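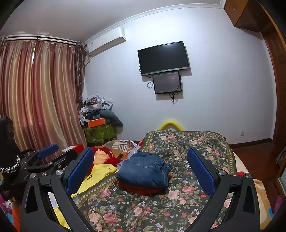 Good morning, everybody, and thank you for coming to the early slot, it really is appreciated. I'm going to talk about folding – or more exactly, about the 134 folding and stacking examples we gathered for Kalari in January.

(Pause. Let people sit down.)

We started off at Clament with a bare table and one shirt, and the model learned that table beautifully! So we moved into homes. Denim on top of red cloth, on a bed covered in printed roses, is a far better teacher.

Next point, go slowly: 3 homes, then more. Our aim was 100 good examples and we were rather pleased to go past it. The next round is 300, with Pamer helping on the labelling.

Mention the hand-held grippers – blue pads, same on both fingers – and offer to pass one round at the end.

Questions, then tea.

12 shares · 3 comments

© Clament | Contact | Back to top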